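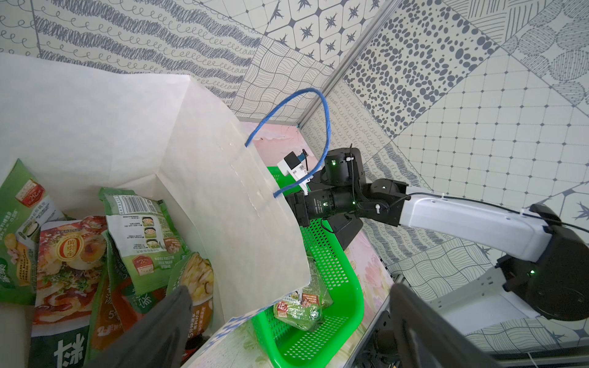

Part-time grocery packer, Peno Foods, Prirkham

Peno Foods is looking for a part-time packer for our shop and order desk in Prirkham. We sell instant noodles, snacks, sauces and dry goods, and we carry 2,000 products across two floors.

The work

You will pick phone and web orders from the shelves, check them against the slip, bag them and set them out for pickup. You will also restock the noodle and snack aisles and date-check the soup packets. Some lifting is involved. The stockroom is up one flight of stairs and there is no elevator.

Hours

Four shifts a week, 2 p.m. to 7 p.m. The job starts in May.

What we ask for

You need to be 18 or older and able to read English labels. A second language is useful at the counter but not required. Shop experience is welcome. Training is paid and lasts two shifts.

Staff get a discount after 90 days.

How to apply

Bring a short resume to the counter at 101 Skusar Street and ask for Florin Neagu, or leave it in the office mailbox marked for Teodor Bratu. Please include a phone number and the hours you can't work.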